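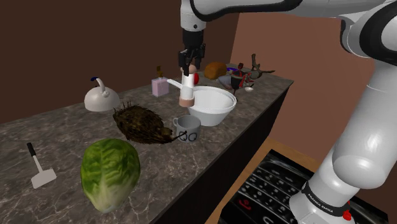
Gripper down over the shaker, with the big white bowl beside it and the mug in front.

Teaching a simulated arm to move a shaker, by driving it yourself

Posted by Aleksandra Szczepańska
Last updated Friday, January 16, 2026

I've been driving pretend robot arms over pretend kitchen counters for a good while now, and I still get emails asking how to record a decent demonstration without wanting to throw the controller out of the window. So I've finally written down how I do it. My set-up is the Drandham kitchen with one arm, a two-finger gripper and a counter full of clutter, and the task is pick-and-place with a tall shaker. If you use another simulator the buttons will be different but the driving is much the same.

I'm assuming you've got the thing installed and the arm moves when you ask it to. If it doesn't, go and read Elaine Marinho's set-up notes first (they're very good, and far more patient than I am).

What you need

A computer that can run the scene without stuttering. Stutter is poison for this! You end up correcting for a movement that's already finished, and then correcting the correction, and the recording looks as if you did it on a trampoline.

A hand controller. I use the Batista one with a trigger for the gripper. You can do it with a keyboard, and I did for months, but turning the wrist with six separate keys is a misery.

A chair with an armrest. I'm serious. Your elbow wants to be resting on something.

A notebook, or a text file, for jotting down which takes were rubbish and why.

Step 1: Sort out your views

Before you touch the arm, set up two cameras. One should look along the counter so you can judge how far left or right the gripper is, and the other should come at it from a fairly different direction so you can judge depth. With a single view you'll be quite sure the fingers are over the lid, and they'll be a hand's width behind it. Everyone does it. I did it all last July.

I keep both views open side by side and the bigger one is whichever I'm using for the approach. Swap them when you get close. And save the camera positions once you're happy, so they come back the same the next day. If you're going to train on the pictures as well as the arm movements, moving a camera halfway through a batch gives you two batches.

Step 2: Decide what the task is, in one sentence

Write it down. "Pick up the shaker and stand it in the bowl" is a task. "Tidy up a bit" isn't, at least for now. My sentence has to say what gets picked up, where it goes and how I'd know it's finished. If I can't say when it's finished I can't press stop at the same point every time, and you end up with some takes that end on the release and others where the arm wanders about for ages afterwards.

Mine says the gripper must be open and lifted clear at the end. Yours can say something else. Just stick to it.

Step 3: Do some dry runs

Turn recording off and play. Move the arm out over the counter, bring it back, open and close the fingers, turn the wrist all the way one way until it stops and all the way back. You want to find the joint limits now and not in the middle of a good take. I do 7 dry runs before I record anything on a new layout, which sounds like a lot and takes no time at all.

While you're at it, practise stopping. Let go of the controller in mid-air and watch what the arm does. On my settings it coasts a tiny bit, so I ease off early.

Step 4: Come in from above

For tall things like the shaker I always go in from straight overhead. Get the gripper high, line it up in both views, and only then come down. Keep the fingers pointing at the counter the whole way. If you come in from the side at the same height as the objects you'll sweep something over, and there's always something to sweep: on my layout there's a mug and a dirty great lettuce near the front, bread further back, and that shaggy brown creature (I've grown fond of it) lying right where your wrist wants to go.

Open the fingers before you start going down. Sounds obvious. I've got a folder full of takes where I came down beautifully with them shut and bonked the lid.

Slow right down for the last bit. I drop my speed setting to 18 per cent once the fingertips are level with the top of the object, and put it back up after the lift.

Step 5: Close, wait, lift

Squeeze the trigger smoothly, all the way, and then wait for a slow breath. The pause matters to the recording. It gives you a clear stretch where the arm is still and the fingers are closing, so whatever learns from this later has a fair chance of telling "closing" apart from "lifting". If you close and lift in one swoosh the two get smeared together.

Then straight up. Clear everything before you go sideways. The shaker is tall and you're holding it by the top, so the bottom end is hanging a lot lower than your eyes think. Watch the bottom, not the fingers! I stuck a bit of masking tape on my monitor at the height I need to reach, and I'm not ashamed of it.

Step 6: Placing it, which is the fiddly part

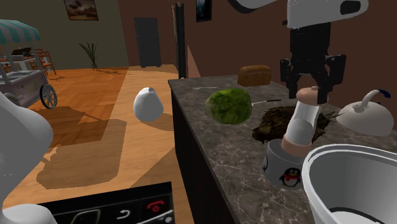 Render: Elaine Marinho, Drandham kitchen layout

The penguin cup is my nemesis. It stands right next to the big white tub, so when you're working at its rim there isn't much room for error on that side, and a shaker that's leaning even slightly makes the whole job harder. If it tilts, stop. Don't chase it. Have a look in the second view, work out which way it's leaning, and turn the wrist a little to bring it upright before you go any lower.

Rims want a bit of patience generally. I bring the bottom end over the middle of the opening, check both views, and come down in short steps. If it touches the rim, go up a little, shift across, and come down again. Please don't try to scrape it over the edge. You might get away with it once, and then your robot learns that scraping is how it's done.

Small corrections like that are fine to leave in, by the way. I used to bin any take with a wobble. Then I trained on nothing but perfect takes and the arm had no idea what to do the first time it was a little bit off. Now I keep the ones where I went wrong and put it right calmly, and I bin the ones where I flapped.

Step 7: Let go properly

Open the fingers fully. Wait again. Then lift straight up until you're well clear of the lid, and stop recording. If you lift while the fingers are still opening, one of them can catch the knob on the cap and you'll drag it with you.

Step 8: Mark it straight away

Keep, bin, or not sure. Do it before you reset, while you still remember. I add a word or two, like "leaned left" or "hit mug". My "not sure" pile gets watched again with a cup of tea at the end of the session, and most of it goes in the bin if I'm being strict.

How many do you need?

I get asked this more than anything. For one object and one place to put it, I aim for 70 good takes, with the clutter shuffled between them. Shuffling is what makes it worth doing: move the bowl, turn the mug, put the lettuce somewhere annoying. If everything sits in the same spot each time, you've taught the arm a path through the air and it'll follow it whether the shaker's there or not.

For the bigger Praltenville set, which had lots of objects and lots of targets, the final count was 1,848 takes between the two of us. I wouldn't start there. My thumb wouldn't, anyway.

Things that go wrong

The arm goes the opposite way to my hand. Your controller is using the robot's idea of left and right and you're looking from the other side. There's a setting called "steer from view" in the Drandham menu. Turn it on, and leave it on for the whole batch.

The wrist suddenly spins. You've got near a joint limit and it's taking the long way round. Back off, lift up, turn the wrist by itself, and try again. Bin that take.

The object shoots off when I grip it. Usually one finger has landed on top of the lid with the other beside it, so you're pressing down as well as squeezing. Line up again from higher. Check the view that shows the finger on the far side.

The recording is enormous. Trim the dead time at the front. I'm forever pressing record and then having a scratch.

Everything was fine and now I'm terrible at it. You're tired. I stop after an hour, and the takes I've done past that have nearly all ended up in the bin.

If you want to try the same thing on a real arm, the Clislow page covers guiding it by hand, where you hold the wrist and walk it through the job yourself. Steps 2, 5 and 8 carry straight over. Read the bit about the stop button before you go near it, and keep your other hand off the counter.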